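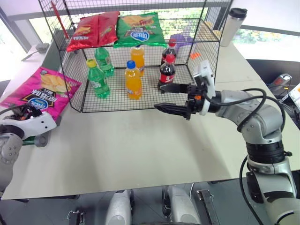

Lawal Ekwueme asked, after reading the April report, whether the wake fault on the Cesorov notebooks was a fault in the firmware at all, or whether the disk encryption driver was failing to release the drive before suspend. The question was fair, and the April report did not answer it. Most of the work in the period now ending went into separating the two causes. Both exist. They produce the same black screen and they need different fixes.

Progress report, notebook firmware and driver maintenance
Period ending August 2009
Sites: Radby, Utwood

1. Position at the end of the period

The grant covers 400 Cesorov notebooks. Of these, 300 now run the current system firmware and the revised encryption driver together. A further 40 have the firmware but are held back on the old driver for reasons given in section 4. The rest are at Utwood and have not been touched in this period, apart from being added to the inventory server so that their versions can be read without opening a session on each one.

No notebook has been lost to a failed firmware write. There have been 2 interrupted writes, both at Radby, both recovered with the boot block procedure described in the April report. In each case the AC adapter had been knocked out of a docking station partway through. The installer checks for AC power before it begins but does not check again once it has started, and Cesorov has said this will not change in the current firmware line. The update is now run undocked, with the adapter plugged straight into the machine.

2. The wake fault

The reported symptom is unchanged. The lid is closed, the machine suspends, the lid is opened later, the power light goes steady and the display stays dark. The keyboard does not respond to Caps Lock. Holding the power button is the only way out, and any unsaved work goes with it.

Cause A is in the firmware. When a notebook is suspended while docked and woken after being removed from the dock, the firmware restores the graphics output it was using before the suspend. If that was the external port, the internal panel is never powered. The operating system has in fact resumed. It can be reached over the network, and a remote shutdown works normally, which is how the cause was confirmed. Two versions of the firmware were tried. The earlier one reproduced the fault every time in the dock-and-remove sequence. The current one has not reproduced it in any test.

Cause B is in the encryption driver. On suspend the driver is supposed to flush its key schedule to a locked page and signal that the disk can be powered down. Under heavy write load the signal is sent before the flush is complete. On wake the driver finds a bad checksum on the page, refuses to mount the volume and waits for a passphrase prompt that cannot be drawn, as the display driver is paged out on the same volume. In this case the machine cannot be reached over the network. The Cap Lock test does not tell the two causes apart — in both, the keyboard controller is still waiting for a host that has not reinitialized it. Under cause A the delay is in the dock's USB hub handoff, and under cause B it is permanent.

The practical test is therefore a ping from another machine. Help desk staff at both sites have been given a half-page note on this. Tickets that mention a black screen now carry a yes or no for network response, and the backlog has been sorted on the same basis where the ticket history allowed it. Many of the older tickets could not be classified.

3. The driver

The encryption driver is supplied by Pawlak under the existing license. A bug report with a full trace was sent in April. The first replacement driver fixed the order of the signal and the flush, but lengthened the time to suspend to the point where users were closing the lid and putting the machine into a bag while it was still running. Heat was a concern. That build was withdrawn after a short trial at Radby.

The second replacement keeps the correct order and limits the write queue once a suspend request has been received. Suspend time is back to what it was with the original driver under light load, and slightly longer under heavy load. This is the build now in general use. It has been tested under the following conditions:

- suspend during a large file copy to and from the local disk
- suspend during a virus scan
- suspend on battery at low charge, with the automatic change to hibernate allowed to fire
- suspend docked, wake undocked, and the reverse
- repeated lid open and close at short intervals

The last condition still produces one minor defect. If the lid is opened again before the suspend has finished, the wireless adapter is sometimes missing from the device list until the next restart. Pawlak does not consider this to be in the driver and is probably right. It has been logged separately at low priority.

4. Machines held back

The 40 machines on the old driver are the ones fitted with the larger replacement drive. The drive reports its sector size differently, and the new driver's installer stops with an error when it reads that value. Forcing the installation is possible. It was done on a spare, which then ran without trouble for the rest of the period, but a forced installation skips the check of the recovery header, and a machine with a damaged recovery header cannot be unlocked if the passphrase is forgotten. The risk is small and the result is total, so the installer has been left to refuse.

Pawlak has agreed to correct the installer. No date has been given. In the meantime these machines have been set to hibernate on lid close instead of suspending. Hibernate does not use the affected code. Users have complained of the longer start, and the complaint is accepted.

5. Distribution

Firmware was originally to be pushed out over the network along with the drivers. This was dropped early on. The firmware installer must be run with the battery above a set charge, with AC present, and with the disk encryption suspended for a single restart, and the distribution server can verify only the first two. If encryption is not suspended, the change in firmware alters the platform measurement and the user is asked for a recovery key at the next start. The recovery key line at Radby was overloaded for most of a morning when the first batch was done this way.

The present method is a script run by hand by a technician. It suspends encryption, reads back the state to make sure, runs the firmware installer, and schedules a task that turns encryption back on after the restart. The scheduled task writes a line to the inventory server. Any machine with new firmware and no such line is flagged the next day. Several were flagged in the period, in all cases from users who had shut down instead of restarting and gone home. Encryption was back on in each of them at the next start.

Drivers continue to go out over the network with no difficulty.

6. Docking stations

The docking stations carry their own firmware, which was not in the original scope. Version numbers were collected anyway, as cause A depends partly on how the dock reports removal. Three versions are in use. The oldest reports removal late, and with the old system firmware this made the fault more frequent. With the current system firmware no difference between dock versions has been found. Updating the docks is not proposed at this time. It would require a visit to every desk, and the dock updater has no recovery procedure.

7. Spending

Technician time is above plan, owing to the change from network distribution to the hand-run script. Test equipment is below plan; the second protocol analyzer was not bought, the traces from the first having been enough for Pawlak. The difference between the two lines is small, and no transfer is requested. The spare notebooks bought for destructive testing are all still working and will be returned to the Radby pool at the end of the grant.

8. Next period

Utwood will be done floor by floor with the same script. The network there is slower and the firmware package will be copied to a local server first. A pilot group has been picked from users who dock and undock several times a day, since they will find any remaining fault soonest.

The corrected installer will be tested on the spare with the larger drive as soon as it arrives — first a normal installation, then an upgrade over the forced one. If it has not arrived by the time Utwood is finished, the held-back machines will be left on hibernate and listed as an open item in the final report.

A decision is needed from the funder on one point. Cesorov has announced a further firmware release with changes to fan control. It has no bearing on the wake fault. Including it would mean a second visit to every machine already done. The recommendation is to leave it out and to carry it in normal maintenance after the grant closes.

Related items
Progress report, April
Help desk note: black screen on wake, network response test
Boot block recovery, Cesorov notebooks
Inventory server: reading firmware and driver versions
Utwood schedule by floor
Docking station versions, Radby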